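Policy does fine on my bookcase in the morning, hopeless after lunch. Is it the held-out split?

Posted by gralville_tom, 20/06/2019

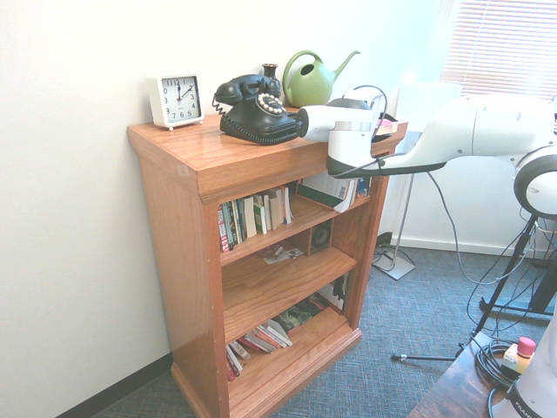

The arm over the right half of the bookcase top, next to the telephone.

Hello all, long-time reader, second post. I'm trying to reproduce the result in Suleiman Adeyemi's write-up on the Effiong method, the one where you train a pick-and-place policy from demonstrations and then test it on object layouts it has never been shown. My version is much smaller than his. One arm, one bookcase, a fixed camera and a lot of evenings.

The task is tidying. The arm gets told which object to go for (telephone, watering can, alarm clock and so on), it has to pick it up off the bookcase top and put it down on the other side without knocking anything over. I recorded 1,681 demonstrations by teleoperation, kept 134 of them back for testing, and trained on the rest using the Vundetti code with the settings left more or less as they come.

On the held-out ones the numbers look lovely. The predicted gripper path sits almost on top of mine, and I was feeling very pleased with myself. Then I ran it live. Before lunch it's decent. Not brilliant, but it goes where you'd expect and closes on the right thing most of the time. In the afternoon it falls to pieces — it drifts to the right of the telephone, stops short, and sometimes just hangs there dithering until I hit the stop button. I have a window with white blinds at that end of the room, so light was my first thought, but I turned on the brightness augmentation and retrained and it made hardly any difference.

Things I have already tried:
Recalibrating the camera (twice, with a new board the second time).
Swapping the order of the objects along the top.
Lowering the speed, which only made it dither more slowly.
Training for longer. The held-out error went down again and the live runs got worse, which I did not enjoy.

The bookcase is oak, fairly orangey, and it gets very bright on top when the sun's in. The write-up says the method copes with "moderate changes in lighting" but gives no hint what moderate means. Am I misreading what the test split is telling me, or is there something daft in my setup? Happy to post the config if anyone wants it.

pollness_bench

Oh, I have been exactly here and I feel for you! I think you've got two problems and they're hiding each other.

First one, the split. How did you pick the 134? If you took them at random from the whole pile, then nearly every test demo has a twin in the training set, recorded a minute or so earlier with the objects in almost the same spots and the same light coming through the blinds. The network hardly has to generalise at all to score well on that. I did the same thing on our Pollness rig the first October I was working on it, and I had a gorgeous graph and an arm that couldn't find a mug.

Split by session instead. Everything you recorded in one sitting goes entirely into training or entirely into test, no mixing. If you've got the file times it's a ten-minute job. I'd bet your held-out error jumps quite a lot, and that's good news really, because then you've got a number that moves in the same direction as the live runs and you can start tuning against it.

Second one, the light. Brightness augmentation on its own makes the whole image lighter or darker, but sun through a window doesn't do that. It bleaches one patch and leaves the rest alone, and it throws shadows that shift over the day. In your picture the colours already look a bit washed out to me, and I'd guess the camera is on auto exposure? If it is, fix the exposure and the white balance before you do anything else. Then record a couple of sessions in the afternoon, with the blinds open and again with them shut. Do check when your existing demos were made as well. You said "a lot of evenings", so I wonder how much afternoon there is in the training set at all.

The drifting to one side might be the arm chasing a shadow, or it might be something duller. I'd plot where the gripper ends up against where the telephone is, morning and afternoon on the same axes. If the error always points the same way it's worth chasing. If it's all over the place then it's more likely the policy simply doesn't recognise what it's looking at.

One thing on the write-up. As I read it, Adeyemi does hold out whole layouts, it's just tucked away in the appendix and the main text says "held-out demonstrations", so you're not the first to trip on it.

kez_w

just close the blinds?? worked for me

also black phone is a pain for depth if you're using it, mine came back full of holes. put a bit of matt tape on it

gralville_tom

Thank you both. Random split, yes, guilty. I've redone it by session and the held-out error is more than double what it was, so there goes my graph. Camera was on auto exposure too (I could have sworn I'd turned that off, but the setting resets when you unplug it).

I looked at the file times and up to 2 of the sessions were in daylight, depending how you count the one I started after tea. Everything else was done with the ceiling light on. Morning must have been close enough to get away with it.

@kez_w not using depth, colour only, but I'll bear the tape in mind. And blinds shut does help! I'd still like it to work with them open though, so I'm recording afternoons for the rest of the week and will post the plot pollness_bench asked for when I've got enough runs.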